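To: grid-timing list
Subject: Re: Holdover requirement for substation clocks, draft 2

Dear colleagues,

The comment period on draft 2 of the holdover requirement remains open until the end of March. Written comments have been received from Cirero and from the Villness control center, and both have been placed in the list archive.

The principal change from the first draft concerns the loss of a satellite time signal. A substation clock must now raise an alarm within 600 seconds of losing a trusted signal, and it must continue to supply time from its internal oscillator until an operator intervenes. Automatic return to the satellite signal is no longer permitted unless the signal has been checked against a second source.
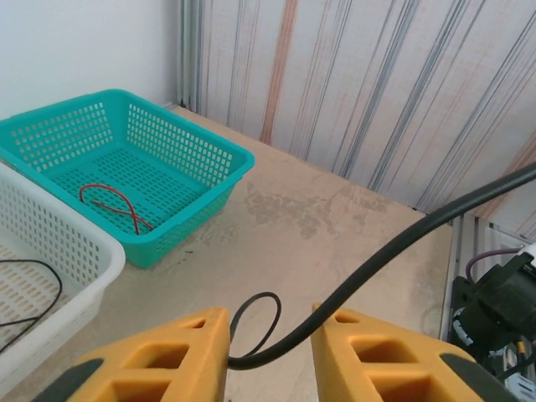

Red lead in a teal basket.

Cirero has asked whether a network time feed may serve as the second source. The working group's position is that it may, provided the feed does not depend on the same antenna. Sites that share one roof antenna between two receivers would not meet the requirement. The survey of member utilities covered 691 substations, and 19 of them reported an arrangement of this type.
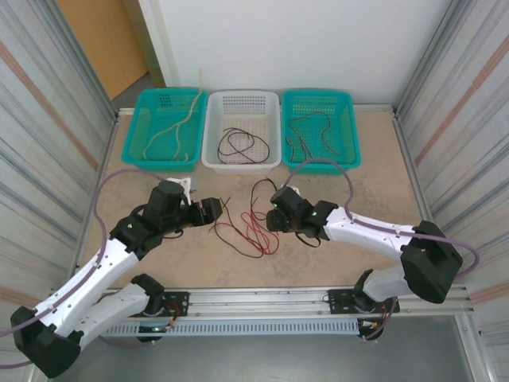
Jouko Mäkelä wrote:

> I support the alarm provision but have a concern about section 4. The
> text treats a jammed signal and a false signal as the same event. A
> jammed receiver knows that it has lost the signal. A receiver that is
> following a false signal may report full health for hours, and the
> alarm timer would never start. I would ask that section 4 require a
> comparison of received time with oscillator time at a fixed interval.

The point is accepted. Section 4 will be divided into separate clauses for jamming and for false signals, and the comparison will be mandatory under the second clause. The interval has not been settled. Harnero favors a short one, while Villness has noted that older clocks at its rural sites cannot log comparisons without a firmware update. Members with similar equipment are asked to state the model and firmware version in their comments. 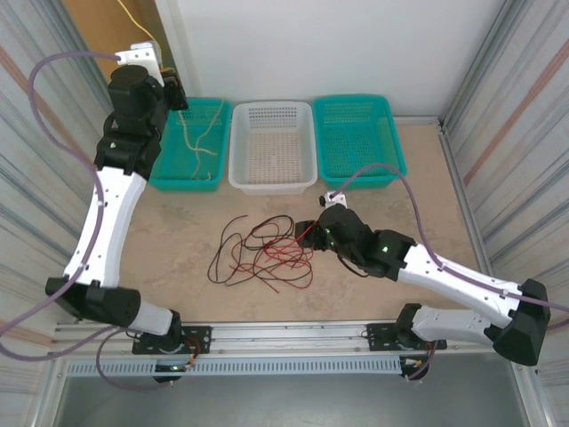
Two arms on the bench rail.

Comments on the revised section should be sent to this list and should cite the clause number. The next call will open with the Yalçınkaya report on oscillator drift, followed by section 4.

Regards,
Erhan Karabulut
Editor, holdover requirement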